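Wash room news, 30/11/2024

The wash room at Forville is up and going again, and I popped in for a nosy. The front-loader still has its bubble wrap on – I do like a bit of bubble wrap! – and it's been dealing with dark clothes, so black tops everywhere you look. We had 70 bags in during November, mostly from the Skeltotdale side. Wikside folk can drop theirs off from 7 each morning, and please keep your darks in a separate bag (my poor white towels remember why).
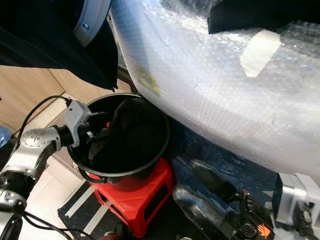
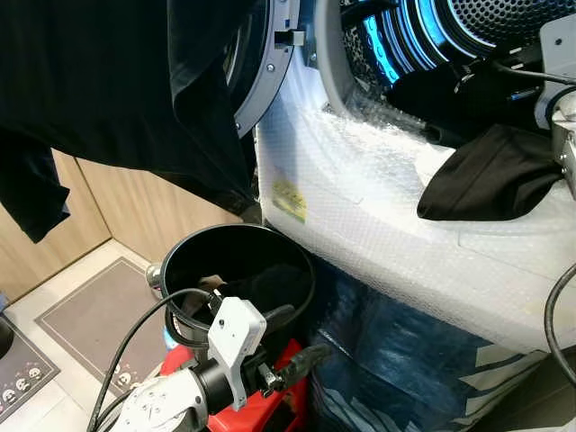

Dark things in the round black tub on its red stand, next to the bubble wrap.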